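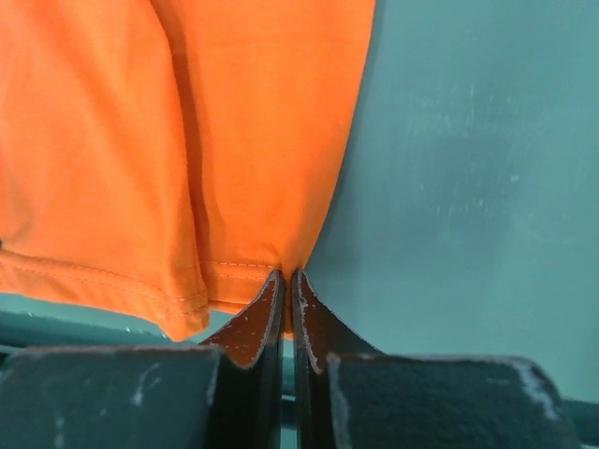 Plukier Garment Handling Kit - README and data card

Version of this card: 27/02/2019
Maintained by: Siham Zein and Masaru Honda, Hardale

1. What is in this package

Plukier is a kit for two-finger grippers which have to pick up, hold and move clothes. The package you downloaded has three parts: the control software, the drawings for the finger pads, and the Tanis recordings. The recordings are the reason why most people write to us, so the larger part of this card is for them.

The kit is sold by Hardale with hardware included. The software and the recordings can be used without buying the hardware, but then please read section 5 first.

2. The Tanis recordings

Tanis is a set of 1,121 grasp attempts on ordinary garments. Each attempt is one folder, and it contains:

- the video from the wrist camera
- the finger opening, in millimeters, for each video frame
- the motor current for each video frame
- a small text file, notes.txt, with the garment number and the result

There are 102 garments. Most of them are cotton, the others are polyester or mixed. We bought them second hand, and we did not iron them. Garments are recorded hanging or lying down, and the field "pose" in notes.txt tells you which.

The camera looks along the fingers. When the grip is closed on a thin edge you will see the two reddish-brown pads come together in a V with a narrow strip of cloth between the tips. With strong colors, for example the orange cotton, this strip is easy to separate from the pads. With dark brown and dark red garments it is difficult, and our own segmentation makes mistakes there.

3. Labels

Labels were made by hand by Amber Fothergill and Elias Akl. Every attempt has one result label:

held - the cloth stayed in the grip until the end of the recording
slipped - the cloth was in the grip and left it before the end
missed - the fingers closed without cloth
double - more than one layer was taken when one was wanted

The label "double" is the least reliable. From the wrist it is often not possible to see if there is a second layer behind the first one. A sewn hem is turned up, so it has more than one layer by its construction, and we do not count this as double. The two labelers did not agree about this in the beginning, and folders up to number 400 were labeled again in November after we wrote the rule down.

There is also a point label, grasp_point, for the place where the tips meet. It is given in image pixels. If the tips are hidden by cloth the field is left blank.

4. Finger pads

The pads have a tapered shape and end in a narrow tip. The narrow tip is good for hems, collars and loose folds. It is not good for heavy things such as a wet towel, and for those we recommend the wide pad (drawing P-11 in the folder /drawings).

Pads wear out. In the recordings you will find pale marks and worn edges on them, and also scratches on the black blocks at the base. We kept it this way on purpose and did not clean the images. A model which is trained only on new pads will take the marks for lint or for thread, we had this problem in the first version.

The worn pad still holds thin cotton. For smooth polyester please change it earlier.

5. Using the kit with another gripper

Reet Hunt tested the software with the Hourani parallel gripper. It works, but the opening values must be scaled again, see scale_opening in the config file. The default closing force is too high for knitted fabric on this gripper. Begin with half and go up slowly.

Other grippers were not tested by us. If you try one, a short report is very welcome.

6. Known problems

- 11 folders have no motor current. They are listed in missing_current.txt.
- The light is not even. One side of the work surface can be brighter and look hazy.
- The surface is teal in all recordings. Green and blue garments have low contrast against it, so do not expect good results for them on a white table without training again.
- The time stamps of video and motor current can differ by one frame.

7. License and contact

The recordings are free for research and teaching. For use in a product please ask for the commercial license, the price depends on the number of robots. Corrections to labels can be sent to Siham Zein - give the folder number and the label you think is right.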